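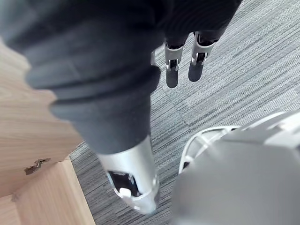 Right, hello everyone, can you hear me at the back? Good. I'm going to talk about carpet for a bit, which I know is a bold way to start an evening. When we took on the lease at Mumholm I had never chosen a floor for anything bigger than a spare bedroom, and I thought it would take an afternoon. It took until September. You've got a bit of grey striped carpet up there behind me, next to a light wooden panel, and that's the sort of pairing I kept coming back to for the reading room — quiet, plain, and kind to muddy shoes. (Pause. Ask who has carpet at work and who has hard floor. Hands up.)

**Why we ripped up the old floor**

The old one was vinyl, laid over a screed, and every chair leg in the building sang on it. Our Tuesday reading group has 13 regulars and when they all stood up for tea it was like a flock of geese. You couldn't hear the person next to you. I've got a recording of this, play it if the speakers are behaving, skip it if not.

So we asked for quotes. Kocsis came back first and cheapest, but they wanted to glue everything straight down, and the thought of scraping that up again one day made me feel quite ill. Dalel suggested tiles with a tacky backing that peels off. Two extra days of labour, but you can lift a tile, take it to the sink, and put it back when it's dry. Sold!

**Samples, samples, samples**

Do not choose from the little book. I mean it. We borrowed full-size pieces and left them by the front door for 10 days, and the lovely oatmeal one looked like a doormat by the weekend. Stripes hide a lot. They also show every wonky join, so tell your fitter which way they run before he starts, and write it on the wall in pencil if you have to. I did. It's still there behind the atlas shelf.

(Tell the Skarkard story here if there's time — the delivery that went to the wrong village, the ferry, the very patient driver. Keep it short, Lucinda Halvorsen is on after me and she needs the full 45 minutes.)

**What I'd do differently**

Order more spares. We kept one box and it went on the first leak. I'd also have moved the bookcases out completely, as we shuffled them from one side to the other and I can still feel it in my back.

And get proper mats for the entrance at the same time! Ours came months later and don't quite match.

Questions now, then tea. Handouts with the cleaning rota are on the table by the door, please take one.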